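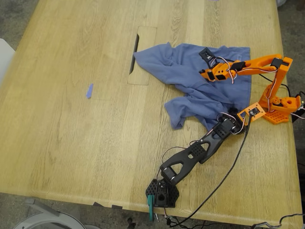
3.2. Configuration initiale du textile et surface de travail

Figure 2. Vêtement bleu clair, froissé, posé sur un plateau en bois clair.

Le pliage du linge domestique est le plus souvent étudié à partir de pièces préalablement étalées. Cette convention facilite la comparaison des résultats, mais elle écarte de l'analyse l'étape qui occupe la plus grande part du temps dans les foyers observés, à savoir la remise à plat. Le présent protocole retient donc comme point de départ un vêtement en désordre, déposé sur la table sans orientation imposée.

Le corpus Hurnura comprend 1437 séquences, dont 1388 ont été conservées après vérification des annotations. Les séquences écartées correspondent à des enregistrements incomplets ou à des pièces dont la catégorie n'a pu être établie de manière concordante. Les vêtements de petite taille, principalement des hauts légers, forment la catégorie la plus représentée ; les draps et les housses, traités séparément par Verhoeven, n'entrent pas dans le périmètre de cette section.

La surface de travail a fait l'objet d'une attention particulière. Un plateau en bois a été préféré aux revêtements textiles employés lors de la campagne de février, sur lesquels les étoffes légères tendaient à adhérer. Le fil du bois, rectiligne et bien visible, fournit en outre un repère commode pour apprécier l'alignement des bords une fois la pièce dépliée. Les éventuels éléments encastrés dans le plateau ont été signalés dans les annotations, car un ourlet peut s'y accrocher lors du lissage.

L'état initial est décrit au moyen de la grille Grostix, qui distingue les plis francs, les replis superposés et les zones simplement ondulées. Dans le cas d'une pièce ramassée sur elle-même, l'encolure et les manches ne sont pas toujours identifiables. L'annotateur est alors invité à laisser la rubrique vide - une attribution incertaine étant jugée plus préjudiciable qu'une donnée manquante. Les motifs imprimés, même peu contrastés, sont relevés lorsqu'ils peuvent aider à reconnaître l'endroit du vêtement.

La remise à plat est considérée comme achevée lorsque le contour extérieur de la pièce peut être suivi sans interruption. Les ondulations résiduelles sont admises, à condition qu'elles ne masquent aucun bord. Ce critère diffère de celui retenu dans l'étude Trirlow, qui exigeait un lissage complet ; les durées rapportées dans les deux travaux ne sauraient par conséquent être comparées directement.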